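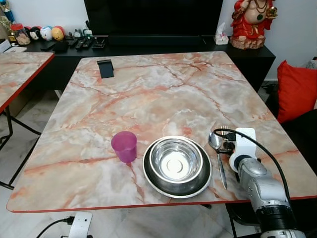
Can a robot clear the table yet?
Speaker notes, Radbridge Makers' Evening, September 2024
Dilani Roy

Slide 1. Hello and why I care

Say hello. Thank Archie Morrison for the room and the projector lead.

Ask for a show of hands: who cleared a table today? Who thought about it while they were doing it? Pause, let people look at each other.

I've spent a year and a bit on this one chore and I still think it's the most exciting problem in robotics. Backflips are lovely. But I want to see a machine pick up a fork!

Slide 2. The job

Leave the table picture up while I talk. A cup, a bowl sitting on a plate, a spoon and a fork lying close together. Any seven-year-old can clear that, grumbling. For an arm with a gripper it is several different jobs, and they don't share much.

The cup first. It stands upright and it has a bit of a taper, so there's plenty to hold. But it's see-through, and depth cameras have a miserable time with see-through things. They tend to look straight past the side of the cup and report the table behind it.

Then the bowl. Polished steel, so it shows the camera bits of the room. Our early software once decided a bowl had a ceiling light inside it and tried to pick up the light. (Wait for laugh. If no laugh, move on quickly.)

Then the plate under the bowl. Do you take them together? I would. The robot has to work out that they are two things, then decide to treat them as one, and then keep the whole lot level on the way to the kitchen.

Slide 3. Cutlery, my favourite

Slow down here, this is the heart of it.

A spoon on a table is nearly flat. The fingers have to come down almost to the surface, close on a thin strip of metal and lift. Two millimetres too high and they close on air. Two millimetres too low and you're pressing on somebody's nice table top.

The fork is partly behind the spoon, from where the camera is. So the machine has to guess the rest of its shape, or move the spoon first. People do this without a thought. You nudge the spoon aside with a knuckle, or you scoop up both in one go and sort them out at the sink.

Do the nudge with the real spoon and fork from my bag. Do it twice, once at normal speed, once slowly. Point out how much the fingertips slide along the table. We use the table as a tool, and robots are only starting to learn that.

Slide 4. Our numbers

These are from our own little project, Mimomus. Small lab, one style of table setting, so please don't quote them as the state of the art.

1470 attempts at a single item, spread over cups, bowls, plates and cutlery. Cups and bowls came out at 80 per cent. Cutlery was well behind, and a fork touching a spoon was the worst of the lot.

Whole table, start to finish, no help: almost 18 minutes on our best run. My mum does it during the adverts.

Mention that Obinna Ugwu ran most of the trials and that the spreadsheet is his. He's in the second row, wave at him.

Slide 5. What has got better

Be properly cheerful here, it's deserved.

Learning from people guiding the arm has changed everything for us. We used to write rules for each object. Now someone steers the arm through the job again and again, and the robot picks up things we never thought to write down, such as tilting the wrist a touch before closing on a handle.

Recovery is better too. The old system dropped a spoon and carried on to the sink with empty fingers, very proud of itself. The new one looks again and has another go. I cheered out loud the first time.

Slide 6. What is still hard

Glossy, patterned table tops. Swirls and veins look like edges, reflections look like objects.

Leftovers. All our trials use clean crockery. Half a bowl of soup is another talk.

Knowing what to leave alone. Homes are full of things that live where they are: remotes, tissues, a phone stand, a statue that matters a great deal to the family. A robot that tidies away the wrong one won't be asked back.

Slide 7. So, yet?

My answer: in a lab, slowly, yes. In your house, on a Tuesday, with guests, no. I'd love to be wrong by December, when we start trials in 3 real kitchens with Manon Lachance's group at Besance.

Questions. Likely ones:
Price? Don't guess. Say the arm is borrowed money and smile.
Why not just use a dishwasher? We do! Somebody has to carry things to it.
Two arms? Yes please, see Obinna afterwards.

Spoon and fork go back in the bag before I leave.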